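Renda供水故障进入第二天 Jinonitz片区仍有261户停水

本报快讯 Renda镇北侧主管爆裂造成的停水，到周四上午还没完全恢复。镇供水站早间通报，Jinonitz片区仍有261户没有水，另有几条街水压偏低，三楼以上基本上不去。

爆管位置在Flarstead路和旧货场之间，埋深不大，管子是老铸铁管，用了58年。周三傍晚先是路面渗水，随后塌下去一块，Flarstead路南向车道当晚封闭，到发稿时没有开放。16路公交绕行河堤，货场站、小学站暂时不停。

抢修由Nilsuwan管道公司负责。工人夜里已经把破损的一段切掉，新管凌晨运到现场，但接口尺寸对不上，又回仓库换了一趟，耽误了近半个晚上。供水站说，如果下午试压顺利，傍晚前可以分批通水，先通诊所和养老院，再通居民楼。试压要是不过，就得再等，具体时间没给。
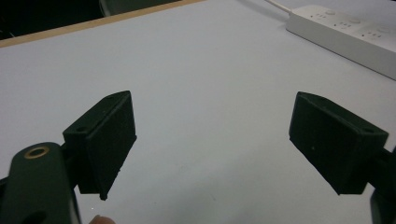

临时取水点设了两处，一处在Jinonitz市场东门，一处在小学操场边，早六点到晚十点有水车。自带桶，不限量，不过队伍不短，早上八点前后最挤。行动不便的住户可以打供水站值班电话登记，由镇上安排送水。有居民反映电话一直占线，供水站的答复是上午加开了一条线路，请大家错开时间在打。

学校今天照常上课，食堂改发冷餐，热水不供应。市场里几家面馆关了门，豆腐摊也没出。镇诊所靠屋顶水箱维持，门诊正常，洗牙和部分化验改期，已预约的会逐个通知。

恢复供水后，头一阵水可能发黄，供水站提醒先开龙头放几分钟，放清了再用。热水器停水期间最好关掉。水质化验结果出来之前，喝的水请烧开。

至于赔偿，镇里暂时没有说法。商户可以先把停业期间的票据留好，登记表下周发放，领取地点另行通知。同一条主管往南还有一段没换过的老管，原计划明年动工，这次会不会提前，供水站只说“正在研究”。有居民问水费减免的事，也没有得到明确答覆。

Flarstead路的路面回填要等通水以后，封闭至少延到周末。开车的请走河堤路或者货场后街，后街限高，大车别进。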